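Folding Day, and the Pile of Orange

Posted Jul 9, 2020 by Loubna Lahlou

I have been putting off the children's clothes since November, and I only got to them this week because my neighbor Dalal Azar is collecting for the family swap in Brisby and she wants everything sorted and folded by the weekend. So out came the tubs from under the stairs, and with them a great many things I had forgotten we owned (including one very small raincoat that made me sit down for a minute).

My plan was to go by size. That lasted until I noticed how much orange we had! My youngest went through a spell of wearing nothing else, and my mother-in-law in Endville was only too happy to keep him supplied. After that I gave up on sizes and went by color, which is a silly way to sort clothes for a swap but a very cheerful way to spend a morning. The oranges went on the white table first, from the pale end to the bright end. 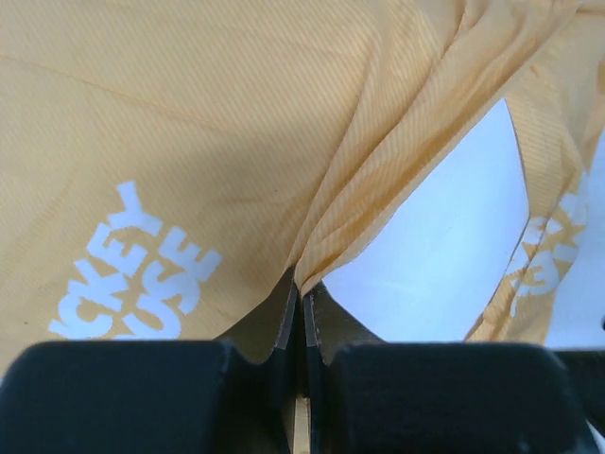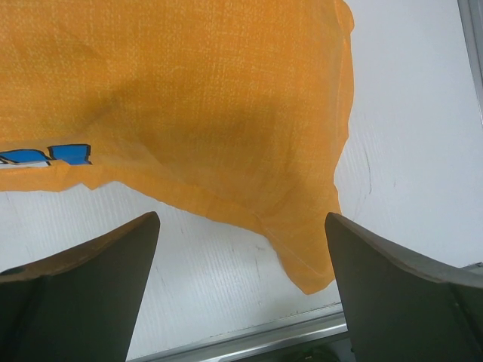

The pale stripy Mickey Mouse one first, then the brighter orange with the blue print.

I am still torn about the Mickey. The lettering has had some wear, and I know perfectly well that it fits no one in this house anymore, but it is such a soft, apricot sort of color and I do love those thin little stripes. Dalal says I am allowed to keep 12 things and not one more. I think I am at 15.

As for the folding, I do sleeves in, then sides in, then thirds from the bottom, the way Aoi Ueda showed me years ago when we shared an apartment. Thin cotton never wants to stay put for me, so I smooth each piece out with the flat of my hand before I start and try not to be fussy about the corners.

Tomorrow it's the socks. If anyone in Brisby is short of odd ones, please do get in touch.

Last updated: Thursday evening

Contact | © Loubna Lahlou | Back to top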